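Drullness Open Day – Pre-Opening Safety Check, Demonstration Room
Inspector: Kulsoom Kazmi
Demonstration lead: Waqas Awan
Month: April

1. Emergency stop, Solberg arm – PASS. Tested at both buttons.
2. Visitor line, 1000 mm from arm reach – PASS. Tape renewed at the door end.
3. Arm speed limited to 30 percent – PASS. Setting locked by W. Awan.
4. Battery charge, Tomar hand grippers – PASS. Lowest reading 60 percent.
5. Floor clear of trip hazards – ACTION. Loose black cable on the wooden floor. Tape down or route along the wall before doors open.

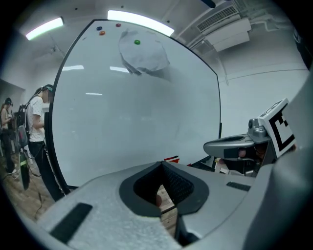 Item 5 – cable on floor, left; gripper and whiteboard in front.

6. Worn equipment – COMMENT. Cables trail from the backpack. Clip them up before walking among visitors.
7. Whiteboard – COMMENT. Paper under the green magnet is crumpled. Replace with a flat copy if it is meant to be read.
8. Ceiling lights – PASS.
9. Prekanov first aid kit – PASS. Seal intact.
10. Group size – visitors limited to 7 per demonstration. Awan to brief door staff.

Result: open with conditions. Item 5 to be rechecked and initialed by Kazmi – items 6 and 7 may be closed by the demonstration lead.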